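Teaching by Demonstration at the Flandville Site - Frequently Asked Questions

This page is for people who have signed up for demonstration shifts at Restidura's Flandville site, and for partner labs who send us tasks to record. Questions about pay and parking are answered on the shift sign-up page.

GETTING STARTED

Do I need to know anything about robots?

No. Most of our operators had never moved a robot arm before their first shift. You need steady hands, normal or corrected vision, and the patience to do the same short task many times. The training session takes one morning and ends with 20 practice runs that are not kept.

What does a demonstration consist of?

One demonstration is one attempt at one task, from the start signal to the stop signal. For a bin task that usually means picking up one named object and putting it where the prompt says. The arm's joint positions, the gripper opening and the camera views are all saved together. A model is later trained on many of these attempts, so what you do with your hands becomes what the robot tries to do by itself.

What is the difference between hand guiding and remote control?

In hand guiding you stand at the bench, hold the arm near the wrist and move it directly. The arm carries its own weight and follows you. In remote control you sit at a desk with the Yorath handset and the arm follows the handset. Hand guiding is easier to learn and gives you a better feel for contact. Remote control keeps your arms and body out of the camera view, and it is what we use for nearly all bin work.

Which one will I be doing?

Your shift sheet says H or R next to each task. You may ask to stay with one method, and we try to arrange that. New operators start with R.

USING THE HANDSET

The arm isn't following me. What is wrong?

Check the clutch first. The arm moves only while the clutch trigger is held down. If the trigger is down and nothing happens, look at the Risora screen. A yellow bar means the session is paused, and you can restart it yourself. A red bar means a protective stop. Call the floor lead and leave the handset on its stand.

I have run out of room to move my hand. Do I have to start over?

No. Release the clutch, bring your hand back to a comfortable place, and squeeze again. The arm picks up from where it is. One or two of these per demonstration are fine. If you need five or six, your chair is probably too close to the desk.

How fast should I go?

Go at the speed you would use to pass someone a full cup. Slow, even movement records well. Long pauses do not, so decide how you will make the grasp before you press start. The arm is limited to 100 millimeters per second during training, and the limit is raised once you are signed off.

Which way should I come at an object?

From above, in most cases. Line the fingers up across the narrow side of the object while you are still clear of the bin walls, then go straight down. If an object is against a wall, come in with one finger on the wall side only if there is room for it. Otherwise nudge the object away first. A nudge is part of the demonstration and should be left in.

Should I wiggle the gripper to see where it is?

Please don't. The model will learn the wiggle. Use the second camera view on the Risora screen to judge height.

BIN TASKS

What will be in the bin?

A small set of household things and toys with different shapes. We pick objects that are hard in different ways: round, flat, long, or lopsided. The set changes every few weeks. In October we moved to mixed bins, where toys and tools are recorded together.

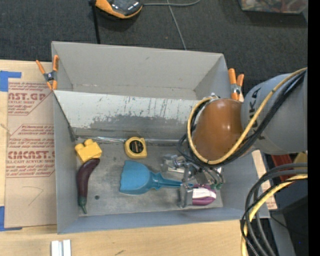 Remote control station, mixed bin: eggplant, block, tape measure and scoop on the near side of the divider.

Does it matter where the objects lie at the start?

Yes. Each demonstration should begin from a different layout. Do not line things up, and do not always put the target in the same corner. Objects that touch or nearly touch are useful, and so are handles that end up under the gripper. The only layouts we reject are those where the target can't be reached at all.

How do I pick up a scoop or anything else with a handle?

By the handle, close to where it widens, unless the prompt says otherwise. A grasp at the far end lets the heavy end swing down and it may drag on the bin floor.

What about the tape measure?

Grip it across the casing with the fingers well down. It is heavier than it looks on camera. If it slips, try again in the same run.

May I move the bin or the clamps?

No. The cameras are calibrated to the bin position. If a bin has shifted or a clamp has come loose, stop and tell the floor lead, even if you are in the middle of a batch. Scuffs and scratches on the bin are fine and do not need to be reported.

MISTAKES AND BAD RUNS

I dropped the object. Is the run ruined?

Usually not. If it landed in the bin and you picked it up again, press stop as normal and mark the run "recovered". These runs are valuable - a robot that has only seen perfect grasps has no idea what to do after a bad one. If the object left the bin, mark the run "failed" and reset.

I picked up the wrong object.

Finish the movement, then mark the run "wrong target". We can often relabel it. Do not put the object back and carry on as if it were the same run.

Can I delete a run?

Operators can't delete, only mark. Someone reviews every marked run.

How many good runs do you need?

It depends on the task. For a single object in a single bin we ask for 400. The full mixed-bin set stands at 2616 accepted runs and is still open. You are not expected to reach any number in one shift, and we would sooner have fewer careful runs than a long batch recorded while tired. Take the breaks on your sheet.

SAFETY

May I reach into the bin while the arm is on?

Only when the Risora screen shows "reset" and the handset is on its stand. Both have to be true.

What should I do if a hose or cable catches?

Release the clutch. The arm holds still when you let go. Do not try to pull free by moving the arm back the way it came. Call the floor lead, who will decide whether to power down.

Can I wear gloves for hand guiding?

Thin ones, yes. Loose sleeves, lanyards and bracelets have to come off or be tucked away at either kind of station.

FOR PARTNER LABS

Can we send our own objects?

Yes. Send two of each, labeled with the name you want used in the prompt. Nothing sharp, nothing with liquid in it, and nothing wider than the gripper opening listed in the intake form.

What do we get back?

Accepted runs, marked runs kept in a separate folder, the prompt text, and the calibration for each session. Video is supplied at full rate. If you want the practice runs as well, tell us before recording starts, as they are cleared when the training session closes.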